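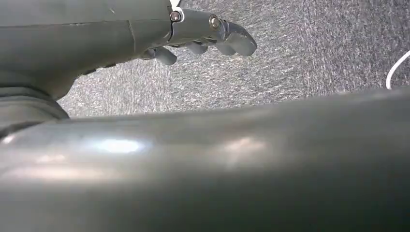
Dark gray with a soft sheen, and the light showing up in bands along the curve.

Questions We Hear at the Counter
Harahap Paint & Color, Sotuvlow

We answer the phone all day and we're happy to, but a lot of you do your painting at night and on Sundays when we're closed, so we finally wrote down the questions that come up most. If yours isn't covered, call or stop in, and bring a cushion or a curtain or whatever you're trying to match!

What's the difference between flat, matte, eggshell, satin and semi-gloss?

It's all a matter of how much light bounces back at you. Flat bounces the least and hides lumpy plaster beautifully, but it marks easily. Matte is a small step up, eggshell is what most people put in a living room or bedroom, and satin is what we'd hand you for a hallway, a kids' room or a kitchen. Semi-gloss is for trim and doors. Dark colors look shinier than pale ones in the very same sheen, so if you've fallen for a charcoal or a navy, think about going one step flatter than you had planned.

My gray came out blue. What happened?

Oh, we hear this one every week. Nearly every gray has some other color hiding in it – blue, green, purple, brown – and your room brings it out. North light pushes a gray cooler, and a big leafy tree outside the window will turn it a bit green all summer. Paint a sample on two walls, leave it up for a couple of days, and look at it with your coffee and again with the lamps on. A gray with a touch of brown in it is usually the safer choice for a chilly room.

Do you sell samples?

We do, in 8-ounce jars, in any color on the wall. Samples only come in one sheen and they aren't meant to be a finished coat, so please don't try to do the powder room with six of them (it's been tried). We'd suggest brushing the sample onto a piece of poster board that you can carry from room to room.

How many colors do you have?

The Zidora fan deck has 1,052 of them. We know that's a lot to face on a Saturday morning, so there's a smaller rack by the door with our own favorites on it.

Can you match a color from another brand, or from an object?

Usually, yes. Our Jundumix tinting machine reads a flat spot the size of a quarter, so a chip of old paint or a book cover works nicely. Shiny, curved or fuzzy things are harder to read, and then we finish the job by eye. A match can be very close and still show if you dab it into the middle of an old wall, so plan on painting corner to corner.

How much will I need?

A gallon covers some 400 square feet in one coat on a smooth, primed wall. Measure around the room, multiply by the height, and double it for two coats. Bare drywall and old brick drink up a good deal more. If you end up between sizes, buy the larger can and have it all mixed together.

Do I have to prime?

Over bare drywall, raw wood, water stains or glossy old trim, please do. Over a clean wall in a similar color you can generally skip it. Going from red to anything else, ask us for a gray-tinted primer, and you'll likely save yourself a coat.

Can I return paint?

Untinted cans that haven't been opened can come back within 60 days with the receipt. Tinted paint is yours to keep, I'm afraid, though we'll gladly adjust a color that dried darker than you'd hoped, as long as there's room left in the can.

Is it all right to leave paint in the garage over the winter?

Not if your garage freezes. Every December we remind folks to bring their leftovers inside. If a can has frozen and the paint still looks like cottage cheese after a good long stir, it's done for.

Comments (3)

"The tree thing!! We repainted our den twice before we figured out it was the maple."

"Do the sample jars work on trim too, just to see the color? I don't want to sand it off after."

"Went a step flatter on the dark gray like you said and the wall looks so much calmer. Still hate doing the ceiling."

Contact us at the counter or by phone | Page updated May 27, 2026 | © Harahap Paint & Color | Back to top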